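4. Preparar la mesa y configurar la primera partida

¡Ya tienes la Flostico montada y con la lámpara encendida! Ahora viene lo más agradecido: enseñarle dónde está tu mesa y dejarla lista para jugar. La Flostico proyecta el tablero desde arriba, así que todo lo que hagas en este apartado se nota después en la nitidez de las casillas.

4.1 Colocar el brazo de proyección

1. Afloja la rueda lateral y sube el cabezal hasta la marca 100 de la columna. Es la altura recomendada para mesas de comedor normales.
2. Gira el cabezal hasta oír el clic y aprieta la rueda con la mano, sin herramientas.
3. Pulsa el botón de inicio durante 2 segundos. Aparecerá una cuadrícula blanca sobre la mesa.
4. Mueve el anillo de enfoque despacio hasta que los números de las esquinas se lean bien.

Nota: si la mesa es de cristal, pon debajo el tapete gris que viene en la caja. Un mantel liso también sirve, y los de color crudo quedan de maravilla.

PRECAUCIÓN: no mires directamente a la lente con el proyector encendido. Deja libres las rejillas de ventilación y no cubras el cabezal con telas.

4.2 Elegir las piezas

Puedes usar las piezas del juego Furkach o cualquier cosa que tengas por casa: botones, fichas de parchís, bloques de colores. La Flostico reconoce hasta 42 piezas a la vez y lo que más le ayuda es que los colores se distingan bien entre sí. ¡Anímate a mezclar! 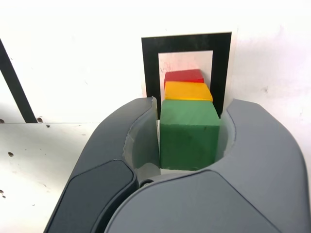 Fig. 7. Bloque verde, válido como pieza de juego.

Para registrar piezas nuevas:

1. Abre el menú Piezas y elige Añadir.
2. Pon la pieza en el círculo central de la cuadrícula y espera al pitido.
3. Asígnale un jugador y un nombre corto. Los nombres largos se recortan en el marcador.
4. Repite con las demás y pulsa Guardar grupo.

Nota: las piezas muy brillantes reflejan la luz y cuesta registrarlas. Prueba a bajar el brillo en Ajustes > Lámpara — casi siempre basta con un punto o dos.

4.3 Cargar un tablero

La memoria trae 300 tableros, ordenados por duración y número de jugadores. Para estrenarla recomendamos Skolmont, una carrera por la montaña que se aprende en una sola ronda y que engancha muchísimo. Si sois más de pensar, probad Sepúlveda, con murallas que cambian de sitio en cada turno.

1. En el menú Tableros, busca el título y pulsa Cargar.
2. Ajusta el tamaño con las flechas hasta que el borde del tablero quede dentro de la mesa.
3. Selecciona el grupo de piezas guardado en 4.2.
4. Pulsa Empezar.

Si el tablero sale torcido, vuelve al paso 3 de 4.1 y repite el enfoque. Para guardar una partida a medias, consulta el apartado 5.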